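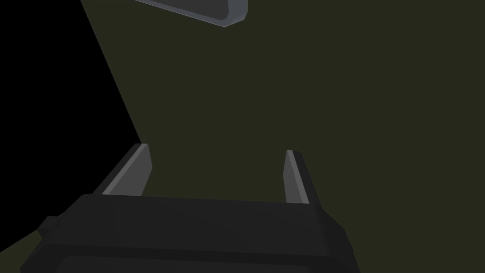

Bon, il fallait bien que je vous raconte les portes ouvertes de la filature Welura ! Depuis le temps que je tricote leur laine sans savoir d'où elle sort... On y est allées le dimanche 1 juillet 2018, départ à l'aube, thermos de café et gilet sur les genoux (oui, en plein été, je suis comme ça).

La filature se trouve au bout du village de Nudar, derrière un pont tellement étroit que j'ai rentré les rétroviseurs. À l'entrée, on vous donne un petit carnet à tamponner, un tampon par atelier, et je vous jure que j'étais plus excitée que les enfants.

Le lavage et le cardage

On commence par le tri des toisons, et là, ça sent le mouton, mais alors vraiment ! La dame qui nous guidait nous a fait plonger les mains dedans et on ressort avec la peau toute douce à cause de la lanoline. Ensuite vient la cardeuse, une Ekström énorme qui fait un boucan pas possible et qui sort un voile de laine si fin qu'on n'ose pas respirer à côté. 

J'ai appris au passage qu'ils traitent 3 074 kilos de laine par an, presque tout en provenance des élevages du coin. Le gros de la tonte arrive au printemps, et en novembre ils s'arrêtent deux semaines pour tout démonter et graisser.

Côté murs, beaucoup de vert foncé, avec des fenêtres à cadre de bois brun. J'ai bien envie de piquer l'idée pour mon coin tricot — mon mari est moins convaincu.

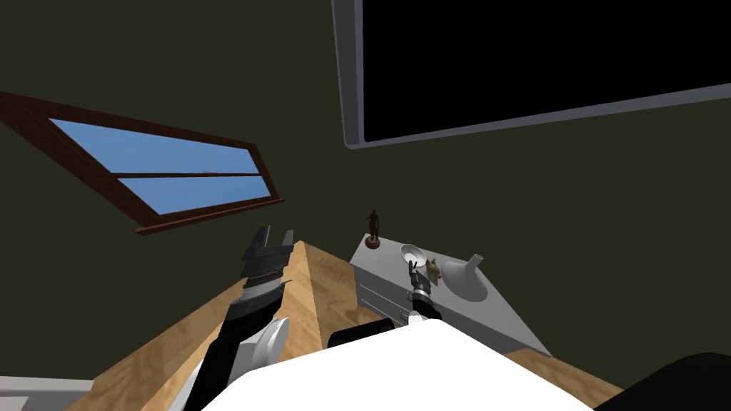

La teinture et la boutique

Mon atelier préféré, sans hésiter. Le nuancier compte 197 coloris et j'aurais pu rester plantée devant jusqu'au soir. J'ai craqué pour un bleu canard de la gamme Hokel, quatre écheveaux, et une pelote moutarde que je n'avais absolument pas prévue.

Deux petits bémols quand même : la queue pour les crêpes (quarante minutes !) et le parking, un pré en pente où ma voiture a patiné. Prévoyez aussi du liquide, la carte ne passait pas à la boutique.

Pour le gilet bleu canard, j'ai déjà monté 200 mailles hier soir. Je vous montre dès que j'ai fini les côtes.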